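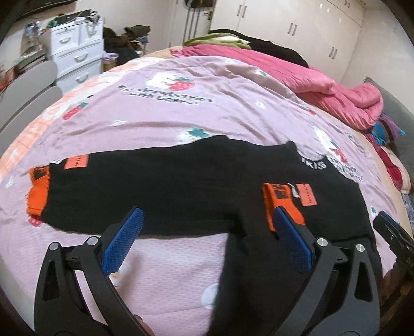 Black bottoms laid out on the strawberry bear blanket, bedroom two.

Dellthorpe House Residents' Group
Minutes of the clothes and linen meeting, Jul 9, 2026

Taken by me, Sumaiya Weerakoon, with a cup of tea in the other hand, so forgive the spelling. Farzana Talukder was in the chair (well, on the arm of the sofa). Apologies from the top floor, who were all at work.

1. Last minutes
Read out and agreed. Farzana wanted it put down that she never said she would iron the curtains, so I've put it down.

2. Folding
We had a good long chat about this one! The beds are still the best place for it as the kitchen table gets sticky, and I said I like to lay things out flat on top of the blanket first, legs straight, then fold in from the sides. Farzana folds in half and rolls. We went back and forth and in the end agreed that trousers and joggers get folded, T-shirts get rolled, and everybody does their own socks.

The "Eat strawberries with bears!" blanket stays in bedroom two. Three people asked for it (I was one of them) but it goes so nicely with the bright pink comforter that it seemed a shame to split them up. The comforter does need shaking out and pulling straight in the mornings, please, it spends half its life in a heap.

3. Labels and tags
Anything with a swing tag or a size sticker on it needs checking before it goes in a drawer. Orange tags are easy enough to spot on black, but the little clear stickers come off in the wash and end up on everything else. Farzana will put a pair of scissors on the landing shelf.

4. Charity bags
We have 12 bags ready for the Bhuiyan Hall sale. Amport Road want winter things only, so coats and thick jumpers are being kept back for them until January. I'm taking the first load down in my car, and could do with a hand on the stairs.

5. Money
£363 in the tin. New drawer dividers agreed, up to £10 and no more.

6. Anything else
The airing cupboard door is sticking again. Farzana will have a go at it with a candle stub.

We finished in time for supper. Next meeting at mine, bring your own mug.

Recent items
Bhuiyan Hall sale: what to bring
Minutes, January meeting
Airing cupboard rota
Lost and found: odd gloves and a green scarf
Bredeven coach trip, names wanted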